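New sorting line at Zarkero takes its first parts

The packing hall at Zarkero has a new sorting line since April. It replaces the two long tables where small plastic parts were sorted before they went to the shelves. The firm says the old tables were too low and made the work slow.

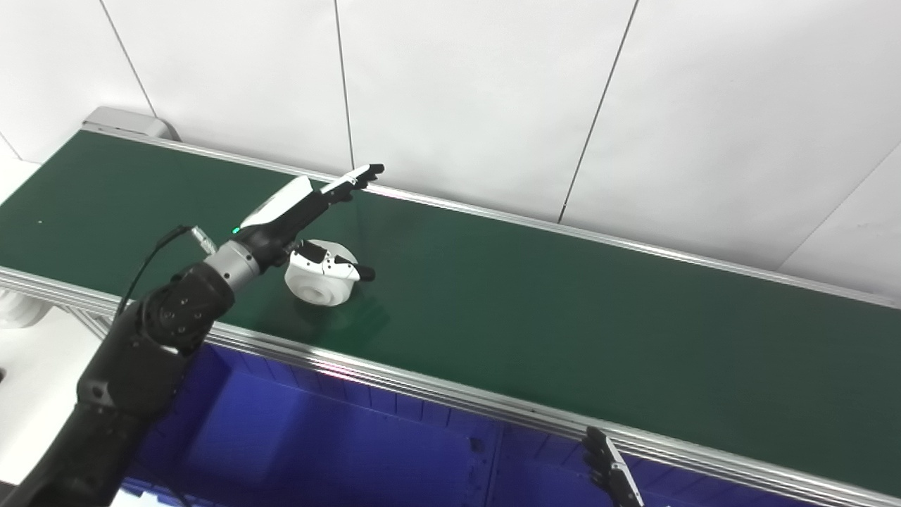 Bogdan Krajewska, who leads the hall, chose a belt conveyor from the supplier Poirier. He wanted a plain surface without a pattern, so that small pieces are easy to find on it. The dark green belt does this well for white parts, and a round white piece stands out on it very clearly. The belt is held between aluminium rails, and there is a smooth white wall behind it. Mr Krajewska asked for this place by the wall in order to keep the middle of the hall free for trolleys.

The line is planned for 200 parts in one hour. In the first week it reached 271 on its best morning, but the daily work will stay at the lower number until all the part types are included. Aaliyah Tremblay from the stores is responsible for the boxes. She decided on blue plastic bins and put them low, in front of the conveyor, so a sorted part has only a short way to go. Her department has ordered 300 new labels for them.

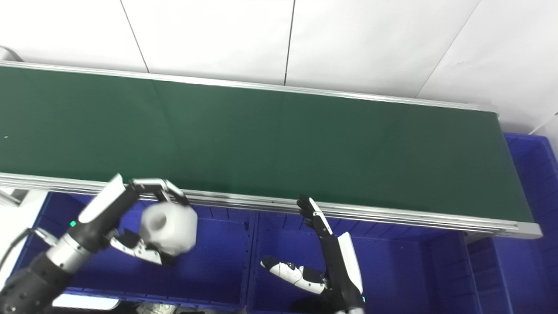 Next steps

A second line of the same type will be discussed in the autumn. Until then, the old tables are kept in the store and can be requested from Ms Tremblay.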